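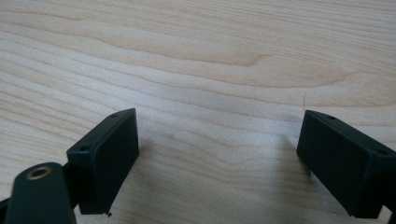

Clamley, 28/11/2024

So I've had the Trustport hand-held gripper kit for a few weeks now, and a few of you have asked if it's worth the money. Mostly yes! The fingers are a very dark green (nearly black in some lights) with a nice matte finish, and I like that there's a proper brass-coloured insert in the arm, as I'm forever taking things to bits and chewing up the threads.

Building it took me a whole evening. The instructions are 48 pages long and the bit about the fingers is on page 20, well after you need it - I did mine backwards the first time. Fiona Paterson ordered hers in August and did exactly the same, which cheered me up no end.

The squeeze is lovely and light, and my wrist only starts to moan after a good long go. My one real grumble is the price. It cost me 300 quid and the spare fingers are extra, which feels a bit mean. I've ordered a set anyway - will report back when they turn up.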